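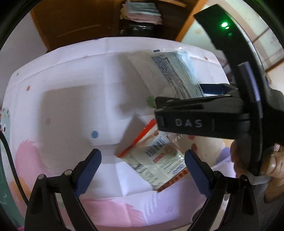 Do you need to read music to join a community choir? Most will take you without it, mine did!

I joined the Stomercombe one in March and I still follow the dots by whether they go up or down. Jessie Pringle sits next to me in the altos and pokes my arm when we come in.

We learn by ear first — Jessie sings a line, we sing it back, then the sheets come out. Up to 40 of us on a good night, and the basses are always late on page 5.

Next up is a swap concert with the Delbridge singers. They do everything from memory, so I'm practicing in the car and annoying my whole family.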